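From: Jurgita Ots
To: Packing and Kitting list
Date: 26th April
Subject: Re: Picking cell and shift assignments

Dear colleagues,

Thank you to those who sent questions. I am replying to the whole list as several of you raised the same point as Aivar.

Aivar Lūse wrote:
> Will the people who now pick bars by hand at Gadholm keep their
> hours when the cell takes over? And who is responsible when
> the arm cannot pick up a part?

Contracted hours do not change. The six colleagues on hand picking will remain in the department on their present pay grade. Three of them will be trained as cell attendants, and the others will move to final inspection. Applications for the attendant positions should be sent to Maarja Kütt.

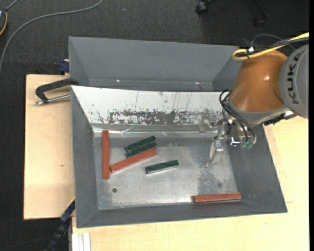
Bin picking with the KUKA arm, red and green bars.

Parts that the arm cannot pick up are the responsibility of the attendant on shift. The attendant will stop the cell, clear the bin and record the stop in the log. No other employee may reach into the bin, including during short stops. Bars lying against one another or close to a wall should be noted separately in the log, as Rasmus Raudsepp will use these entries when reviewing the pick settings.

The production target remains 140 kits per shift until the review is complete. Stops of the cell will not be counted against any individual.

Comments on the draft work instruction may be sent to me or to Ho-yin Hsu.

Sincerely,
Jurgita Ots
Production Planning, Julletti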